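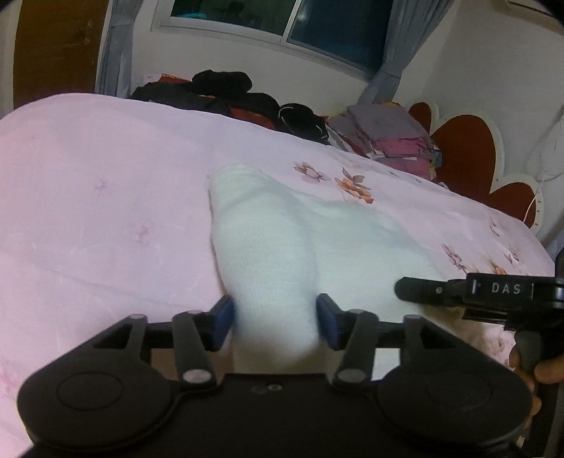
A Bisbridge procura uma pessoa para engenharia de software de perceção e planeamento, com tolerância acima da média para roupa. O nosso produto, o Cledato, é a camada de software que transforma demonstrações feitas com garras portáteis em trajetórias que um braço consiga executar sem passar vergonha. Uma caixa de cartão tem seis faces e fica onde a deixam. Uma peça de malha canelada em cima de um lençol às flores, com uma dobra grossa entre os dois dedos da garra e o resto espalhado ao lado, tem a geometria que lhe apetecer, e a nossa segmentação ainda confunde vincos com bordos mais vezes do que gostaríamos de admitir num anúncio. Se isto lhe parece um problema bonito, continue a ler. Se lhe parece trabalho doméstico, também temos razão para crer que é.

O que vai fazer

Manter e, nos dias bons, reescrever o módulo de estimação de pontos de preensão em tecido. A versão atual chama-se Gautier, é anterior a quase toda a equipa e tem uma função com 2049 linhas que todos tratam por "a senhora".
Corrigir a distorção das lentes grande-angulares antes que o planeador conclua que todas as camas são curvas.
Sincronizar vídeo, pose e abertura da garra. Há um desvio de três fotogramas que aparece e desaparece conforme o portátil. Boa sorte.
Construir ferramentas para rever e anotar demonstrações. A atual funciona, desde que não se carregue em "Anterior".
Escrever testes. Temos 56. Alguns passam por princípio.

O que pedimos

C++ e Python com à-vontade suficiente para discordar dos colegas em ambos.
Experiência real com visão 3D, calibração de câmaras ou planeamento de movimento. Duas destas chegam.
Hábito de olhar para os dados antes de treinar seja o que for.
Português ou inglês escrito que se perceba à primeira leitura.
Doutoramento é bem-vindo e não conta como experiência com Git.

O que oferecemos

Contrato sem termo, horário flexível e trabalho híbrido a partir do escritório de Skuvport, que tem boa luz e péssimo café. Somos 16 pessoas. A banda salarial segue na primeira resposta, antes de qualquer entrevista. Não há prova técnica para fazer em casa: há uma tarde paga a depurar connosco um problema verdadeiro, escolhido por ser irritante.

Como concorrer

Envie CV e uma página sobre um erro de software que lhe tenha custado demasiado tempo, ao cuidado de Joaquim Paiva, pelo formulário desta página. Cartas de motivação são lidas, mas com menos gosto. Aceitamos candidaturas até ao fim de março e respondemos a todas, incluindo as que nos corrigem a gramática do anúncio.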